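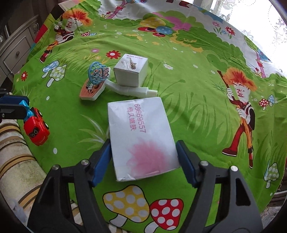

Small items on the green bedspread, Mapplebeck house, children's room.

Progress report to the Okham fund, 9/7/26
Prepared by Szymon Chmielewska, Susow project

Work done in this period

Our project helps families to put in order the small rooms where children sleep and play. The grant for this part is 1,650, and we have used 500 of it until now, mostly for storage boxes and labels. Mapplebeck is one of 7 houses in the plan. We start always with the bed, as the family can stand near it and see all things at one time.

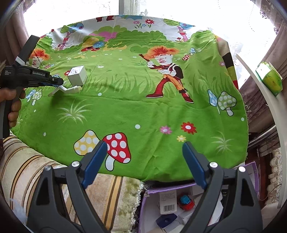 Packaging was the slowest question in this house. The family likes to keep the carton of each product, and we agreed that a carton stays only when the product goes back into it. Pieces like the folded white strip beside the small cube-shaped box are now a separate group, and the parents decide on them at the end of each visit. We do not throw away anything without their word - this was a condition from the first meeting.

Toys are a second group. The red car and the small basketball hoop will go on a low shelf, so that the children can reach them without help.

The lavender storage box is for cartons and small products. It has many things inside already, and I would like to ask for a second box of the same size. 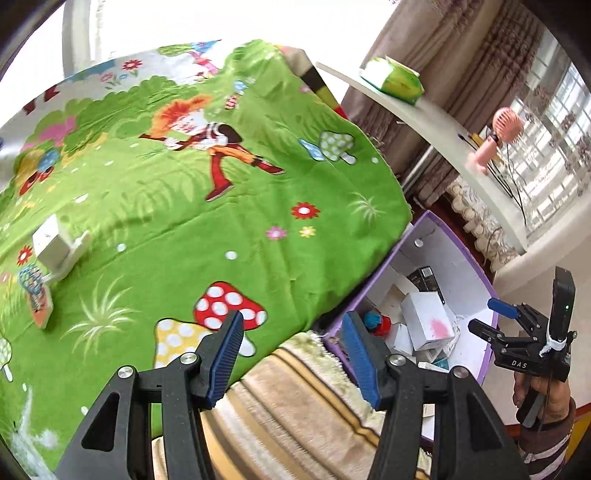

Next steps

We will make the labels together with the parents, then go to the next house. Mastent has offered us a price of 500 for further boxes, and I ask for your agreement to this cost. The next report will come in January.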